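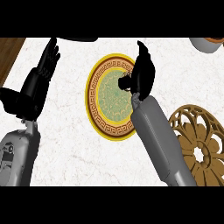

Ravholm Institute of Technology · Department of Mechanical Systems · Rinaldi Laboratory for Two-Armed Manipulation

Figure 5. Placing task in simulation. The right hand holds the small object above the plate; the left hand is empty, with the fingers extended.

5. Analysis of the late release fault

In the previous section we reported the overall success of the placing policy on the Murnero task set. In the present section we look only at the episodes which did not succeed, and in particular at one fault that we did not expect and that was at first counted under a wrong name. We call it late release. By this we mean that the policy commands the hand to open, the arm begins to withdraw, and the object is still held by one or more fingers when the wrist is already moving away.

5.1 Setting

All episodes in this section were run in simulation with the two-armed model described in Section 3. The task is simple to state. The right hand must pick up a small object from the table, carry it to the plate, lower it and let it go inside the rim. The left arm has no part in the task, but it is not frozen. It receives commands from the same policy and is free to move. Other objects on the table, for example the carved round piece visible at the right of Figure 5, are not to be touched.

We ran 110 episodes with the final policy. Each episode has a limit of 1,000 control steps, and it is stopped earlier if the object rests on the plate and both hands are clear of it. The start position of the object and of the plate were changed between the episodes; the table surface and the lighting were kept the same. The hand controller was Zultik in its standard setting, that is, with the grip holding function switched on.

5.2 How the fault was found

Of the 110 episodes, 19 ended in failure. Our automatic scoring put all of them in two groups, "object dropped outside plate" and "time limit reached". With these labels one would believe that the main difficulty of the policy is in the carrying, and for several weeks this was also our belief. We spent most of August on the approach path and made it slower and higher. The number of failures did not change in a way that we could call an improvement.

The second author then replayed every failed episode by hand and wrote down the step at which the open command was given and the step at which the last finger lost contact. From these two numbers the picture became different. In eleven of the 19 episodes the open command was given in a correct place, with the object low over the green centre of the plate, and the object left the hand only after the wrist had started to rise. In five episodes the object was already badly held after the pick-up and fell during the carrying. In the remaining three the arm stopped over the plate and never gave the open command before the time limit.

The eleven late releases had been hidden by the scoring for a plain reason. The scoring looks at the last position of the object and does not look at the moment of release. When the object is carried upwards again by a finger and then falls, it can hit the rim and roll away, and the result on the table is the same as after a bad carrying. We now think that a scoring which reads only the last state should not be used alone for placing tasks, and we have added the release delay to the log of each episode.

5.3 Cause

The grip holding function in Zultik is made to protect against small disturbances. If the contact force on a finger falls quickly, the controller adds closing torque for a short time, so that the object does not slip. The function is switched off when the commanded opening of the hand passes a threshold. In our policy the opening is not a single command. The policy gives small changes at each step, and when it is careful the hand opens slowly. The commanded opening then stays below the threshold for many steps, while the contact force is already falling. The controller reads this as a slip and closes again the finger that is losing contact. Policy and controller work against each other until the threshold is passed, and in this time the policy, which does not observe the finger torque, has already begun to withdraw the arm.

The cupped pose of the hand makes the matter worse. In the placing motion the fingers are bent around the object, as can be seen in Figure 5, and the object is at the side of the hand and not in the middle of the palm. A finger that closes again in this pose does not only press the object, it also pulls it inwards and up. With a wider pose, where the fingers are nearly straight, we could not produce the fault at all, but with such a pose the policy could not pick up the small objects either.

We considered also that the fault could come from the simulation itself, for example from contact shapes which overlap and stick. To test this we repeated the eleven episodes from the stored state just before the open command, with the grip holding function switched off and nothing else changed. In ten of them the object was released before the wrist moved. In the last one the object was again carried up, and here the stored contacts show a real overlap between the thumb and the object. We therefore do not claim that the simulation has no part in the fault, only that it is not the main cause.

5.4 Changes made

Two changes were tried. The first is in the controller: the grip holding function is switched off as soon as the commanded opening has increased for 5 steps one after another, whatever its value. The second is in the policy: the withdrawal of the wrist is blocked until the contact signal of all fingers is zero.

The first change alone removed most of the late releases, but it brought a new weakness. While carrying, the policy sometimes opens the hand a little and closes it again, perhaps as a result of noise in the training demonstrations. When this small opening lasts long enough, the protection is lost in the middle of the path. The second change alone made the episodes safe but long. The hand waited over the plate while policy and controller continued their quarrel, and some episodes reached the time limit in this position.

With both changes together, and with the first one permitted only when the object is over the plate, we saw no late release in a repetition of the eleven episodes, apart from the one with the overlapping contacts. We have not yet repeated the full set, and the reader should not take this result as a new success rate.

5.5 Meaning for the real hands

The same controller is used on the real arms in our laboratory, and for this reason the fault is not only a matter of numbers. On the real system a held object is pulled upwards against the fingers at the moment when the operator expects that the hand is free. With a light object this is a nuisance. With a heavy or breakable object it means a fall from a height which was not foreseen, next to the hand of a person who may be reaching in to take the plate. Until the corrected controller has been tested, we ask all users of the real arms to keep out of the reach of the hand until the wrist has come back to its rest position, and not to judge from the opening of the fingers that the object is free.

We also recommend that the stop button stays under the hand of the operator during the withdrawal. In the safety notes which we had written ourselves, only the approach and the closing of the hand were named as phases needing attention. The notes have been corrected.

5.6 Limits of the analysis

The number of failed episodes is small, and all of them come from one policy and one table. The steps of release were read by one person, Haf Probert, and a part of them was checked by Viola Santoro without knowledge of the first reading. The two readings differed mainly where a finger touched the object again after a short loss of contact. In these cases we used the later step, which makes the delay longer. If the earlier step is used, one of the eleven episodes would be moved to the group of bad carrying.

We did not study the left arm. In several replays it moved while the right hand was over the plate, without touching anything, and we cannot say at present whether this motion has an influence on the timing of the right hand. Both arms share one output layer in the policy, so an influence is possible. It will be examined together with the two-handed tasks of the Murnero set.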